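Decanting and where to keep the small jars: tray or no tray?
Forum: Kitchen storage and worktops
15 replies hidden by your filter settings – showing selected posts

larderlight
I am redoing the corner of worktop where we keep the things used every day and I would like some opinions before I commit. The surface is a marble-look laminate, light grey, 25 mm thick, and the corner is 560 mm deep to the wall. At the moment everything stands directly on it: oil, spices, one large jug, a few small bottles. The jug is fine. The small items leave rings, particularly the ones that get picked up with wet hands.

Options as I see them: a shallow tray with a raised rim, a narrow shelf fixed to the wall, or leaving it alone and wiping more often. I have a Fladatia tray from an earlier kitchen which fits, but it takes up the middle of the space I would otherwise use for preparing food.

hobnail_k
Leave it alone. A tray on laminate traps water underneath and you only find it when you lift it. I had one down for a winter and the joint behind it had swollen by March. A ring takes two seconds to wipe. A blown joint means a new length of worktop.

Mid_Terrace
Disagree with hobnail_k. That is a fault with the joint, or with the sealant in it. Water should not be getting into a mitre that was done properly, tray or no tray. If the tray has feet, air gets under it. If it has not, put four of the clear self-adhesive pads underneath, the sort sold for cupboard doors.

hobnail_k
It was a fitter's joint, glued and bolted. I am not going to argue about whether it was done properly, as I was not there. I am reporting what was under the tray.

larderlight
Mine has no joint in that corner, so the swelling risk is at the back edge where the worktop meets the wall. The silicone there is sound. I checked it with a fingernail along the full length.

Afroza Bhuiyan
I have tried most of these arrangements and my conclusion is that the tray matters less than what you put where. The rule I use is tall at the back, small at the sides, flat in the middle. A jug with a moulded handle should stand with the handle facing the hand you pour with, so that you are not turning it round each time. Small jars are the ones that get knocked over, so they go away from the route your arm takes to reach the jug.

My present layout follows that. The jug is pale sage green with a rounded lid and stands near the back, slightly left, handle to the right. Small brown bottle to the left of it, along with an amber-orange container. The cream jar with the dark brown cap is on its own towards the back right. The lavender tray lies flat in the middle and is for whatever is in use at that moment, so it is a landing area and is not used for storage. Spoon to the left of it. 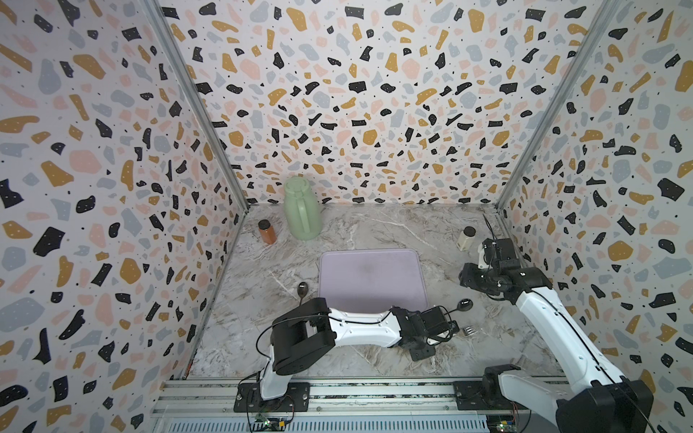 The reason for keeping the middle as a landing area is drips. Whatever has just been poured from or opened goes down on the rim side, and the tray is rinsed at the end of the day. Anything kept there permanently defeats the purpose, as you then have to clear it before you can wash it. I would also avoid a tray with a textured base. Turmeric gets into the texture and stays there.

On pads: I would not bother. Lift the tray when you wash it and dry the surface beneath. If it is being washed daily then water does not have the chance to sit.

larderlight
Useful, thank you. How high is the rim on yours? The Fladatia one is quite deep and I find I catch the bottom of bottles on it.

Afroza Bhuiyan
Only slightly raised. I would go as low as you can find. A deep rim holds more in theory, but in a kitchen you are dealing with drips. If you have spilled enough to need a deep rim you will be getting a cloth anyway.

quarterturn
Pattern on the walls would drive me up them, no pun intended. I could not find a small bottle against that. Plain splashback, plain worktop, labels facing forward.

Afroza Bhuiyan
It is a matter of taste. I do not have trouble finding things, because they are always in the same place. The advantage of a terrazzo print is that splashes do not show between cleans, and I regard that as a benefit.

quarterturn
Splashes that do not show are still there.

Afroza Bhuiyan
Yes. It is cleaned on a schedule, whether it shows or not.

Mid_Terrace
Back to the original question. Has anyone used the Olance wall rail? It would get the small jars off the worktop altogether. I have seen it with clip-on cups that look the right diameter for spice containers.

hobnail_k
I have one. The rail is all right. The cups are sized for Olance's own jars and anything else either rattles or will not go in. It also has to be fixed at 3 points and the centre one never lines up with anything solid. I ended up with a plasterboard anchor, which has held so far.

Tin_and_Twine
Two things not mentioned yet.

First, light. Spices in anything translucent fade if they are near a window or under a strip light. Brown glass or a closed cupboard is better. If yours are out all the time, buy small amounts and refill often.

Second, heat. Keep them away from the hob. I see a lot of racks fitted directly above it, and the contents cake with the steam. Oil should not be there either.

larderlight
The corner is on the opposite side from the hob, and the window faces north. I think I am all right on both counts, but I will move the paprika.

Mid_Terrace
Paprika goes quickest in my experience. Also chives, although in my view dried chives taste of nothing from the start.

Tin_and_Twine
Agreed on chives.

quarterturn
For labels, I use the Naseri removable ones. They survive wiping but not soaking. Write on them before you stick them on, and put the date of refilling underneath the name. Put a second label on the lid if the jars live in a drawer.

hobnail_k
Masking tape and a pencil does the same job.

quarterturn
It does until it gets oil on it.

larderlight
Update. I have put the old tray aside and bought a shallower one, the Cinevow, item 2836 in their list. Low rim, rounded corners, smooth base. I have gone with Afroza's arrangement, mirrored, as I am left-handed: jug at the back and slightly right, handle to the left, small bottles beyond it, tray clear in the middle. I have not fixed anything to the wall.

Two observations so far. The reach to the jug is better than before, as I had been lifting it over the spices. The tray does slide a little when I put something down on it one-handed.

Mid_Terrace
Hence the pads.

Afroza Bhuiyan
For sliding, yes, I will give you that. Use two at the back edge only and it will still lift easily for washing. Spoons, by the way: if you keep one out, lay it beside the tray with the handle towards you. In the tray it ends up under whatever you put down next.

hobnail_k
Or put it back in the drawer.

larderlight
Pads ordered. I will check underneath after a month and report what the surface looks like, for hobnail_k's benefit as much as mine.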